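Print this page | E-mail this page

Mestura Withdraws Accuracy Claim for Vunance Arm After Placement Drift

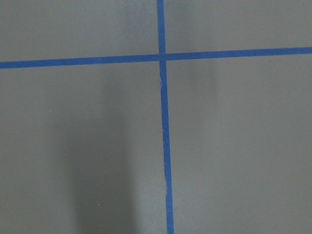
June 2019 -- Mestura is withdrawing the repeat-accuracy figure it published for the Vunance bench arm. In our own testing the arm missed its taped target on 30 of 1,000 placements, and the controller reported every one of those as good.

The supplier of the wrist joint, Baloch, has put the misses down to poor setup by operators. We doubt it. The same operators ran the older Woken arm for 2,680 placements last November with no misses logged, and they marked out the work surface with the same blue tape.

"I have been told three times that this is a training problem," said Henrike Kohlhase, head of product safety at Mestura. "Maybe. But the arm drifted and told us it hadn't. I'd like someone to show me the training course that fixes that."

Baloch has offered a software patch. Mestura has not approved it and will not ship it on the strength of a supplier's bench report. We also question our own sign-off, which stopped at 900 placements and relied on the controller's log.

Owners should keep people clear of the Vunance arm while it is powered and should not use it for unattended work. Sales are on hold. No injuries have been reported to us.

Related items
Vunance controller: how to export a placement log
Mestura ends support for Woken arm
Returns and service contacts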